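Soft Plastics Drop-off FAQ
Last updated Mar 9, 2021

What can I bring?
Shopping bags, bread bags, produce bags, the outer wrap off toilet paper. Any colour. If it scrunches into a ball and stays mostly scrunched, we'll take it.

Do they need to be clean?
Empty and dry, yes. A few crumbs are fine, shake them out over the sink. Bags that held raw meat go in your rubbish bin at home please.

Should I sort by colour?
No. White, orange, clear, all in together. Dahlgren sort at there end.

Do I have to fold them?
Nope. Some people do the little triangles, very nice, no need. Squash the air out, give the lot a twist and stuff them into one bigger bag. Leave the top open, don't knot it.
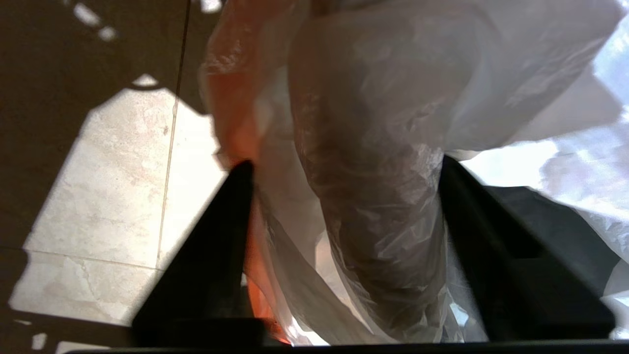 Knots have to be cut open by hand and we've only got 2 people on a Tuesday. Same goes for sticky tape and rubber bands. Take receipts out as well, they get everywhere.

What about compostable bags?
Not here, sorry. They look the same but they wreck the batch. Check for the word compostable before you scrunch. Green bin if your council allows it.

How much can I bring at once?
Up to 7 full shopping bags' worth. More than that, ring first so theres room in the cage.

Where do I go?
Katulus Hall, side door off the carpark. Cage is on the left as you come in. The old Barau site closed in November, please don't leave bags at the gate, they blow into the creek.

Can businesses use it?
Small shops yes, by arrangement. Pallet wrap no.

Who do I ask?
Abena Korletey, hall office, ext 216. Leave a message if she's out the back.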